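Testing Seat Fabric for Wear: A Conversation With a Textile Lab

9/7/20

The test room at Fontes is held at a fixed temperature and humidity, and nothing is measured until the samples have been in it overnight. The lab's senior technician, who has worked on upholstery cloth for most of a career, starts the conversation with this and returns to it more than once.

"A fabric takes up moisture from the air," the technician says. "If you weigh it on a damp morning and again on a dry afternoon, you get two weights. So first we condition it, then we cut it."

Most of the work is abrasion testing. A disc of the sample is rubbed against a standard wool cloth under a set load, in a pattern that changes direction constantly. The machine stops at intervals and the operator looks for broken yarns. For a woven fabric, the end point is reached when 2 separate yarns have broken completely.

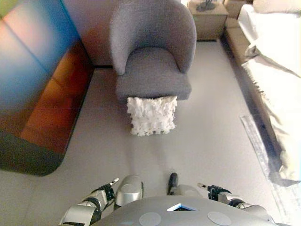

The rub count is the number that ends up on the sales tag, and the technician is wary of it. "People compare a high number with a higher number and think they have learned something. Past a certain level the number tells you very little about a chair in a house. The chair fails at a seam, or the cloth pills, or the color goes on the side near the window."

Pilling is graded by eye in a light cabinet against reference photographs. Two assessors grade separately and do not discuss the sample until both grades are written down. When they differ by more than half a grade, a third assessor is called in.

"It sounds loose for a laboratory," the technician says. "But trained people agree with each other more often than you would expect. We tried a scanning system in February. It was good on plain cloth and poor on anything with a mixed yarn, where it read the light fibers as pills."

That trial used 102 samples from Skallham, a mill that supplies contract weavers. The lab and the scanner gave the same grade on 49 of them. The scanner was returned.
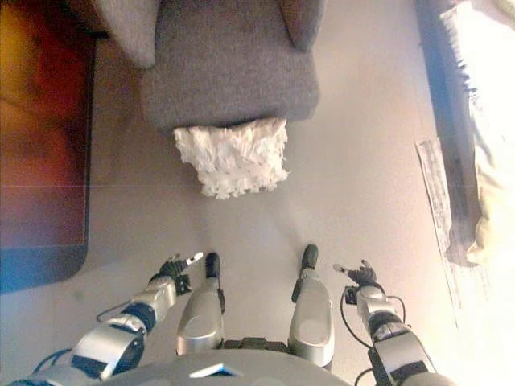 Seam slippage gets less attention from buyers and causes more complaints, in the technician's account. A seam is sewn across the sample, the fabric is pulled at a right angle to it, and the gap that opens is measured at a fixed load. Loose weaves with smooth yarns do badly. A backing coat improves the result but makes the cloth stiffer - upholsterers dislike it on tight curves.
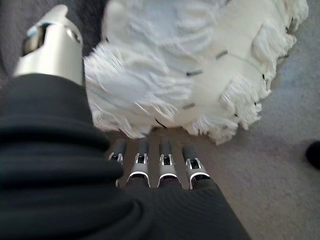 Knits are handled under a different protocol. They stretch, so the load that suits a woven cloth would distort them, and the lab uses burst strength in place of a straight pull. A fine ribbed knit in dark gray, bunched into thick folds, shows another difficulty: the ribs have to be laid flat and parallel before a disc is cut. "If you cut it under tension, it shrinks back and your area is wrong," the technician says. Samples are left relaxed on a bench first.

Reports are kept short. Jindotar, a maker of office seating, once asked for a single overall score, and the lab declined. "Abrasion is one property and lightfastness is another. I can't average them."

Asked what a private buyer should request from a store, the technician suggests the pilling grade and the cleaning code, then a spare piece of the cloth. "Keep it in a drawer. In five years you can put it next to the arm and see what has changed."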